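Grants > Small Awards > Progress Reports > Gevberg Family Room

Print this page | E-mail this page

Gevberg Family Room: where we are at the halfway mark

Hello again to everyone at the Prurkent Fund! You asked for something short and readable this time, so I'm writing it the way I'd tell it to you over the phone (minus the dog barking). The award was $2000, we're halfway through it, and the drop-in for parents of babies and toddlers is open every weekday morning from nine until noon.

First the rent, which was the thing keeping me up at night. The hall on Allard Street wanted more than we had, and I spent most of October going back and forth over whether we needed the kitchen. We do need the kitchen. They came down a bit once I offered to take mornings only, and we're paid up through spring out of our own money — your grant hasn't gone on rent at all, as agreed. 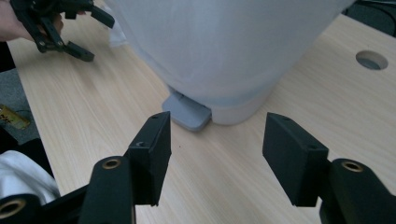

Next, the big purchase. We spent $300 on floor mats, the thick kind that fold in four, and I'd do it again tomorrow. The old rug was fine for looking at, but it slid every time somebody stood up with a baby on their hip, and it smelled of soup. The mats wipe clean and fit behind the piano if you fold them the right way (there is a wrong way, and I found it first).

Another $300 went on the changing corner. I'd budgeted for one changing table and we ended up with two secondhand ones from the Balogh nursery sale, plus a screen, a lidded bin and a good supply of diapers in the bigger sizes. The bigger sizes are what people run out of! I had no idea. Parents of newborns come in packed for a week in the mountains, and parents of two-year-olds come in with a house key and half a banana. 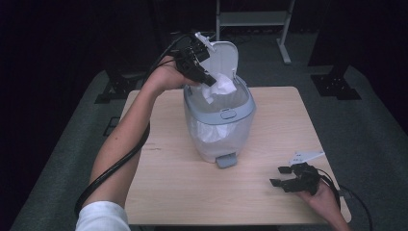

Gevberg Family Room coordinator

Wipes are the one supply I got wrong. I ordered the unscented ones in bulk thinking they'd see us through to summer, and they won't, mostly on account of snack time. I've put $100 aside from the craft line to cover it. Crafts can stand the loss: the paint mornings were a lot of washing up for very little painting, and the children would much sooner have the cardboard boxes anyway.

Now for what's behind schedule. The evening session for working parents hasn't started. The hall has a choir in at the hour we wanted, and the later slot runs straight into bedtime, so I'm asking about early Saturday-type hours instead and will tell you when I hear. The Spanish version of our flyer is written but not printed. The lending shelf is up, though two of the puzzles came back short of pieces and I've retired them.

For the second half I'd like to leave the rest of the money where it is in the budget, apart from that small move to wipes. If you need a form for the change, send it over and I'll fill it in the same day. Receipts are going in the mail to you in the big brown envelope, mats on top.

Comments

mats_convert: We bought the same folding kind for our playgroup. Don't store them near a radiator, ours curled at the corners.

Two Under Three: Please keep the nine o'clock start if the hours change. By ten we've already lost the nap battle.

pianobench: Is the lending shelf open to families who only come now and then? We'd bring things back, all the pieces too.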